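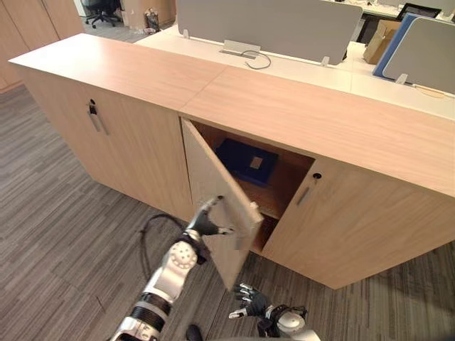
Murín low storage cabinet, light wood-grain finish, one door open.

The Murín is a low credenza for open-plan offices, supplied by Bomum in modules with a continuous top. Each door has its own keyed lock. Two keys are issued per lock, and replacements are ordered by the number stamped on the barrel. Doors are hung on metal hinges with 3 mm of adjustment in each direction. 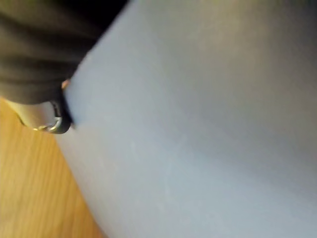 Load limits apply to the whole module, including the top. Each shelf is rated for evenly distributed loads, and point loads should be placed near the side panels. Soft goods are the exception – dark, thick fabric stored in folds, pressed up against a smooth rounded item, adds little weight but fills the depth quickly. Allow clearance at the front edge so the door closes without force.

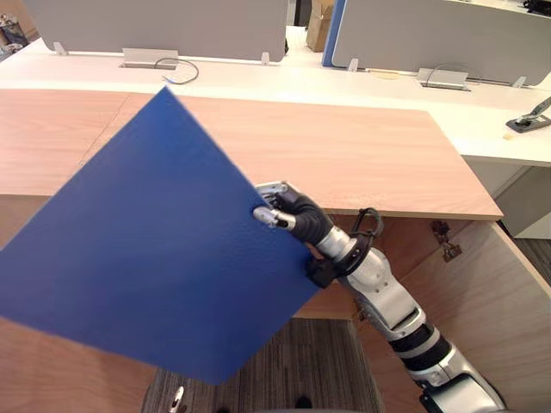 Photo: Bomum product office, 2025-06-24

The top sits below desk height, so the Murín can stand in front of a white desk run with light grey privacy panels and leave the panels clear. Flat items such as rigid boards should be measured corner to corner as well as along the edge before a module is chosen. Top panels meet at a thin seam. Colour match between panels is checked at dispatch; later additions may vary slightly in grain.

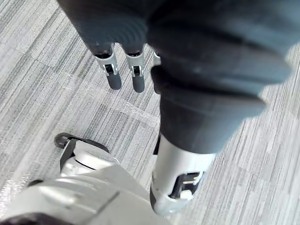 Grey striped carpet, Murín installation.

Levelling on carpet: adjust the feet after the cabinet is loaded, then re-check the door gaps. The Botska plinth kit is recommended for deep pile.

Module height: 2 shelf positions
Maximum run length: 2,000 mm
Carton allowance per side: 133 mm
Compatible range: Oster desks, all widths
Next production run: September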